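I spent a Saturday with the team at Wekeo, who are trying to pick a hand-held gripper for their folding work, and I got to squeeze most of the candidates myself (fun!). The Torkine pair has wide curved fingers and a nice chunky body. 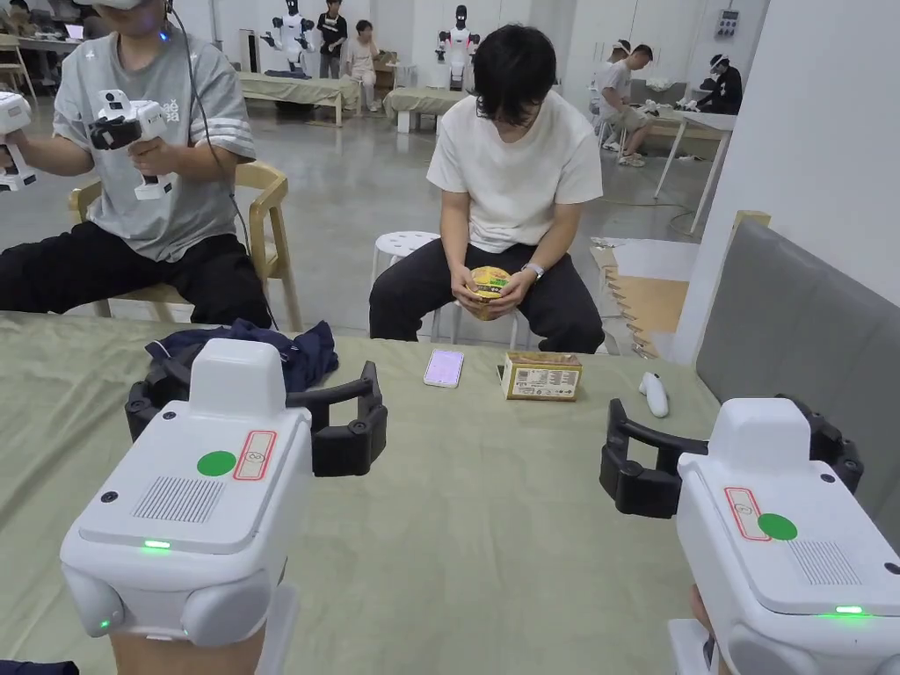 Weerasinghe told me the fingers matter less than the trigger. "If your thumb gets tired at 20 minutes, the data gets sloppy," was the line I wrote down twice. The Pusgate was the rival, 6 ounces lighter — but it kept letting go of thin cotton.
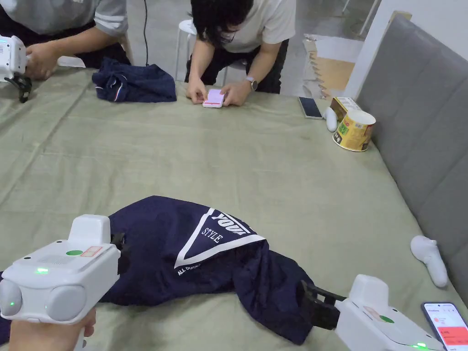

**Grippers vs. controllers**

Shirts are the big test, and the team runs them both ways. "The headset is great for big arm moves," I heard, "and then you try to pinch a hem."

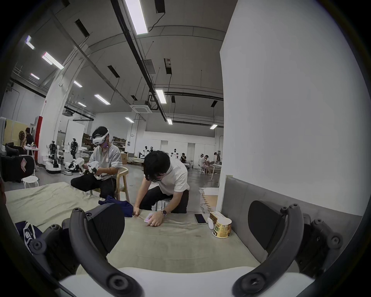 I tried a hem too, and took roughly 28 tries to get a clean pinch with the controllers. The grippers felt easier right away — more like using kitchen tongs.

So which one are they buying? The Torkine, at $3,895 a pair, with the headset kept for the bigger moves.
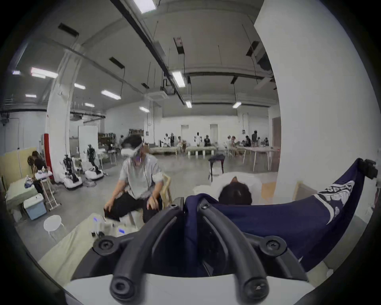 Can a beginner use it the same day? "Give them an hour and a pile of old shirts," I was told.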